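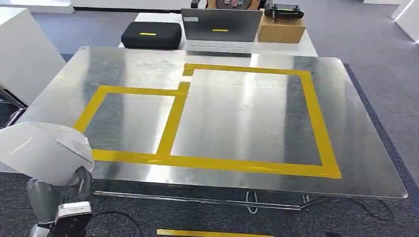 Jelínek, cohort data and sample tracking
Notebook, October, 08:40

Third pass through the Nimisstead sibling records. The linkage file came back overnight with 3,000 rows, which matches what was sent. 221 rows have a pair ID and no zygosity code. Most are from the second mailing, where the questionnaire put the likeness items on the back page and many families left it blank.

Did not impute. Set those rows to 9 (unknown) and left the old blanks in a separate column so the change can be reversed.

Saliva kits: 700 returned and logged in Harnance. 13 have a barcode that reads as the co-twin's. In each case both kits came in one envelope, so a swap at home is likely. Genotype check will settle the opposite-sex pairs. Same-sex pairs need a phone call, and identical pairs will not be settled by genotype at all. Flagged all of them HOLD - do not aliquot.

11:15
Reran the concordance script with the unknowns excluded. Runs clean. The age-at-interview variable is still in months for the first wave and years for the second. Converted to months throughout and noted it in the codebook under v4. Anyone holding a v3 extract should drop it and pull again.

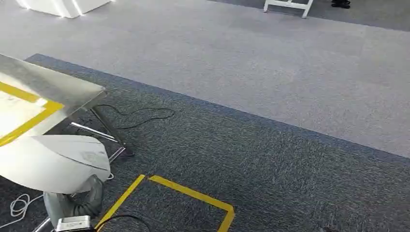 Table with yellow tape outline and white sheet, carpeted area.

14:30
Trilivent replied about the freezer export. Their date field is day first, ours is month first. That explains the samples that looked as if they had been frozen before collection. Asked for ISO format from now on. Will parse the existing export by hand-set format and compare against the paper log before overwriting anything.

To do:
Call list for the HOLD kits, one call per family
Move the likeness items to page one for the next mailing
Check whether triplets are being dropped at the pair ID step - the join assumes two per family
Codebook v4 to the shared drive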